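4.2 Adding a book to the Widance reading log

1. Open Shelf and select Add Title.
2. Enter the title and author as printed on the title page.

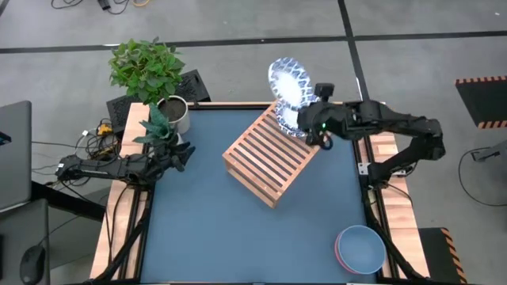

3. Select a format. Audiobooks are logged in minutes, and all other formats in pages.

Note: A log holds up to 812 titles.

4. Select Save.
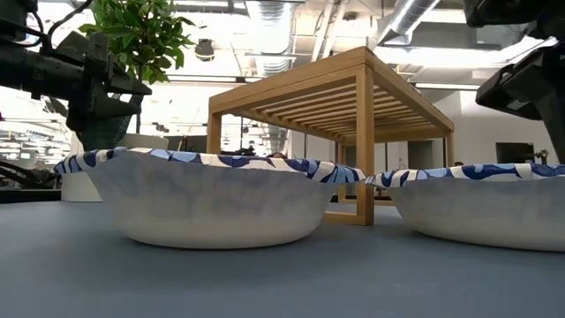 Group picks can be drawn on paper and entered later under Next Read. Use one container for titles and one for member names. Paper bowls are suitable. Enter each pair before drawing again.

5. Open Next Read and confirm the title.

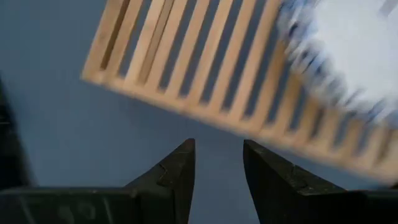 6. Set the finish date.

Caution: Changing the format after step 4 clears all progress for that title.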